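Home | News | Stockists | Visit | Contact

Wever opens a second yarn shop in Drumness this July

I'm Ruth Nuttall, and I've been selling wool under the Wever name long enough that my hands smell of sheep all year round. So it makes me very happy to tell you we're opening a second shop! The doors open in Drumness on the first Sunday in July, at 10 in the morning, and there will be cake.

If you know our Hebden shop you'll know it's small. Two people can look at the sock yarn at once, and a third has to wait by the buttons. The new place has a proper front window, a big table for classes and enough shelf for the whole Galtau range, our own undyed wool that we've only ever been able to stock a few shades of at a time (cream, oatmeal, the gray one everybody wants for sweaters). We'll open with 1,108 skeins of it on the wall. I know the number because Stuart Greenwood and I labeled every one of them by hand, and my thumb still hasn't forgiven me.
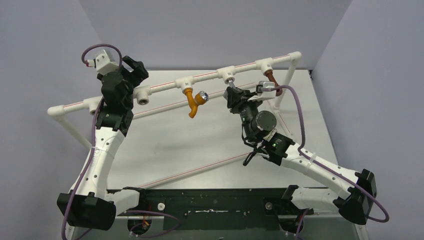
Will the Hebden shop stay open?

Hebden keeps its usual hours and its usual staff. Evangelia Triantafyllou, who has run the Saturday knitting table there for years, is taking over as manager, and I'll be splitting my week between the two.

Classes start the week after we open. Bradley Horrocks is teaching beginners' crochet on Tuesday evenings, and he's very patient - he taught me, and I held the hook like a screwdriver for a month. Darren Wainwright will do sweater repair once a month, so dig out the cardigan with the elbow gone and bring it along with any leftover yarn you have from making it. A class is $30, tea included, and you can borrow needles and hooks from us.

We're also bringing back the mending basket. Drop in hats, mittens or scarves you've finished with, in any state, and we'll wash them, patch them up and pass them on before winter. Last year we did 80 pairs of mittens and I'd love to beat that.

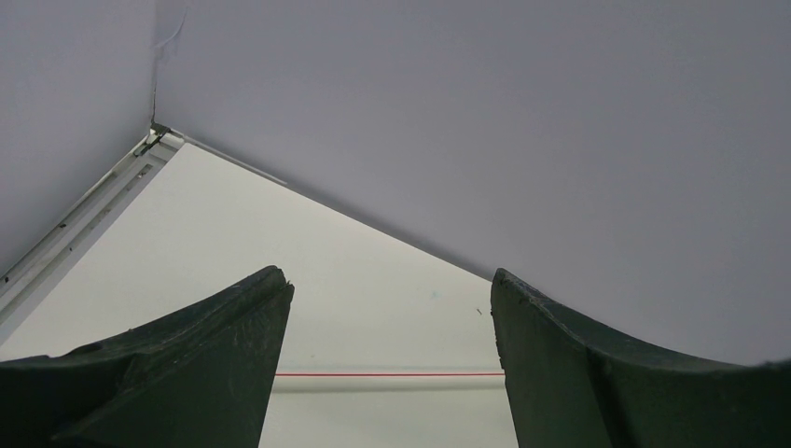 Opening day

We open at 10 and close at 4. The first 30 people through the door get a free skein of Galtau in the oatmeal, and there's a small discount on everything else all day. Dogs are welcome if they can keep away from the yarn bins. Parking is on the street behind the shop.

For press questions, samples or a chat about wool, ask for Ruth at either shop.

Last updated: July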